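Mercadinho de trocas da Grurnus volta em outubro de 2025, agora com mais espaço

Gente, voltou! O mercadinho de trocas da rua Grurnus reabre em outubro de 2025, depois daquela pausa comprida que começou em junho, e eu já separei duas sacolas de coisas para levar. Quem me lê há algum tempo sabe que eu sou freguesa fiel (foi lá que arrumei a minha chaleira azul e um abajur que a minha irmã acha horroroso).

A novidade maior é o endereço. As mesas saem do pátio e vão para dentro do antigo galpão Paulauskas, aquele de portão verde, na esquina da padaria. Cabem 20 mesas lá dentro, contra as 15 que a gente espremia no pátio, e ainda sobra um canto para quem quiser sentar e tomar um café. Fui espiar a arrumação e achei o lugar bem claro, com umas janelas altas lindas. O piso está meio irregular perto da entrada, então cuidado com carrinho de bebê.

As regras continuam quase iguais. Cada pessoa pode levar até 3 sacolas, recebe fichas na chegada e troca as fichas pelo que quiser. Livro vale uma ficha, roupa vale duas, e louça depende do tamanho e da boa vontade de quem está na mesa, rs. Eletrodoméstico só entra se estiver funcionando, e tem tomada para testar na hora. Na última edição foram 275 peças trocadas, e olha que choveu a tarde inteira!

Outra coisa que eu adorei: vai ter uma mesa só de itens de despensa e higiene, sempre fechados e dentro da validade. Sabonete, pasta de dente, pacote de lenço de papel, esponja, essas coisinhas que a gente compra a mais e esquece no armário.

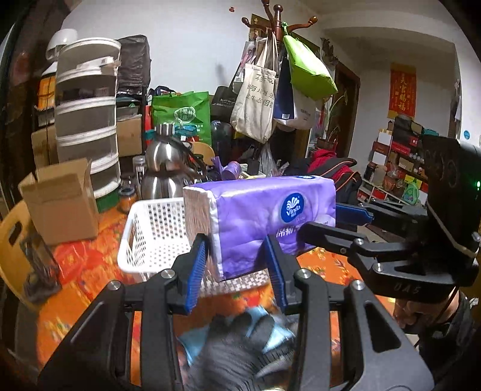 O que sobrar dessa mesa vai para a lojinha solidária Nidico, que distribui tudo no bairro na mesma semana. Eu acho a ideia ótima, até porque o meu armário do banheiro já não fecha direito. Só não levem remédio nem perfume aberto, que isso volta para casa com vocês.

Para quem vem do lado da Skirkbridge, o ônibus para quase na porta. De carro é mais chato: estacionar ali continua um drama, eu rodei um tempão da última vez e acabei parando longe. A entrada é gratuita e não precisa de inscrição. Levem sacola de pano, por favor, porque lá não tem de plástico. E se alguém aparecer com forma de bolo inglês, eu vi primeiro!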